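Section 6: Handing an object from one arm to the other

Revised March 22, 2018

I wrote the first version of this section in a hurry, and it showed, so this one has the handover rules in the order you'll need them. It applies to any two-arm Dendar bench at our Stultstead lab, and it assumes you've already done the homing routine in Section 4 and the cable check in Section 5. If you skipped the cable check, go back and do it, please. I'll wait.

We practice on pens. They're cheap, they're straight, and when one gets dropped you shrug and pick it up. Get comfortable with a pen before you try anything with a lid or a liquid in it.

Before you start

1. Clear the table of everything the task doesn't call for. Pens and markers belonging to the task can stay, but lay them flat and keep them away from the arm bases.

2. Check that both arms show a green light at the joints. One green arm and one dark arm means stop and go to Section 9.

3. Look at the cable loops on both wrists. I like a loop loose enough that the wrist can turn all the way without pulling it tight.

4. Say "arms live" out loud before you enable anything. Yes, even if you're alone in the room. I do it too, and I felt silly for the first week.

CAUTION: Hands stay outside the enclosure whenever the arms are live. If a pen needs straightening, disable both arms first and then reach in.

Making the handover

5. Pick up the pen with the giving arm, near one end. The capped end is my favorite because it leaves the whole barrel free for the other hand. A pen gripped in the middle leaves you nowhere good to put the second set of fingers.

6. Bring the receiving arm in with its fingers open, and stop with the barrel between them. Don't close yet! Check the receiving wrist view and make sure there's a clear gap on both sides.

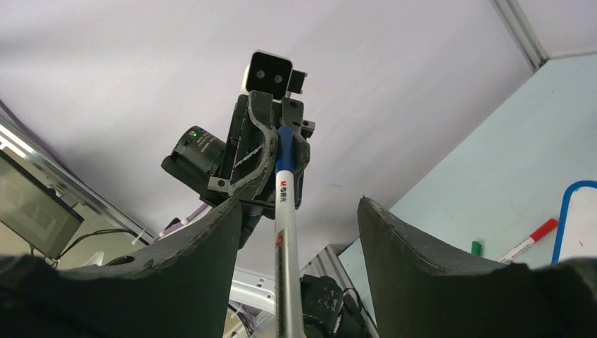

Figure 6-1. Wrist view, with the pen held at the cap and the other fingers still open.

7. If the barrel sits much closer to one finger, move the receiving arm and leave the giving arm parked. Moving both at once is how I bent my first pen, and how I got to write the incident note that became this rule.

8. Close the receiving fingers slowly until they touch, then pause. In Ledesma (our control software, for the new folks) leave the grip limit at 271, the bench setting for pens. Please don't raise it to fix a slipping grip. Open up, line up again, and have another go.

9. Open the giving fingers only after the receiving grip has settled. For a moment both arms hold the pen, and during that moment neither arm should travel — this is the one rule I'm a real nag about.

10. Back the giving arm straight out along the line it came in on. Swinging it sideways can clip the other wrist camera, and those mounts are a pain to realign.

NOTE: Use the wrist views for lining up and the bench view for everything else. The wrist views are great up close, but they won't tell you much about where your elbows and cables are. I glance at the bench view at every pause, and I'd like you to get in the same habit.
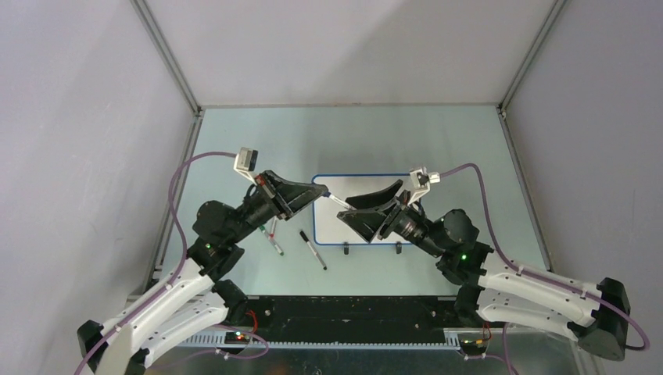
Figure 6-2. Bench view, grippers meeting over the table with the pen between them.

Where to meet

11. Do the handover over the middle of the table, where both arms have room to back away. Close to either base, one arm ends up folded and the other stretched, and neither one moves nicely from there.

12. Keep the meeting point above anything lying on the table, and check the height before you move sideways.

If the pen drops

13. Stop both arms where they are. Don't chase it with a gripper.

14. Disable, say "arms off," and then reach in for the pen.

15. Log the drop in the Ereo sheet under code 423, even if it was obviously your own fault. Most of the codes in there are mine, so you're in good company. Mark the run as failed and start again from step 1.

Finger pads get their full inspection every 3300 cycles, and the next bench-wide round is in May. If an edge looks worn before then, put a line in the sheet and keep using the bench unless the pad is lifting. A lifting pad means the bench is down until it's replaced. The replacement steps are in Section 11.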